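# Ploster hand-guiding kit for small arms

I've been selling the Ploster since December and I still get the same question every week: can I really teach my arm a job without writing code? Yes! You grab the wrist, walk it through the motion, tap the pedal, and it plays the whole thing back. If you'd rather keep your hands clear (or your arm is a stiff one), plug in the Iltlow remote and drive it from a chair instead.

My favorite starter job is clearing a table. Pick up the strawberries, put them on the plate, go again. I like toy food for this because it's cheap and every piece asks for a different grip. 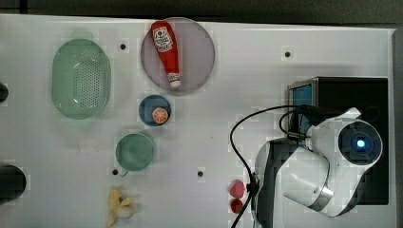
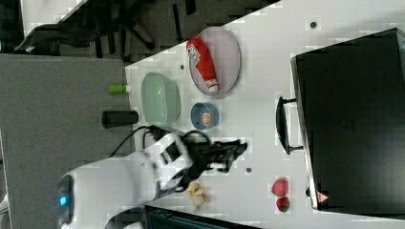
*Table-clearing practice with the ketchup bottle on its plate, both views.*

Plan on 16 good passes before you let it run on its own. I used to tell people four, and then I'd get emails about dropped fruit. Slow down near the grasp, and move things a little between passes so it doesn't just learn one spot.

**In the box**

- Ploster wrist handle
- foot pedal
- Iltlow remote
- cable and clips

The kit is $1,750, and the soft Ametepe finger pads are $123 extra. Orders ship from my shop in Stangate. Tell me which arm you have when you order, the mounting ring is different for each one and I'd hate to send you the wrong size.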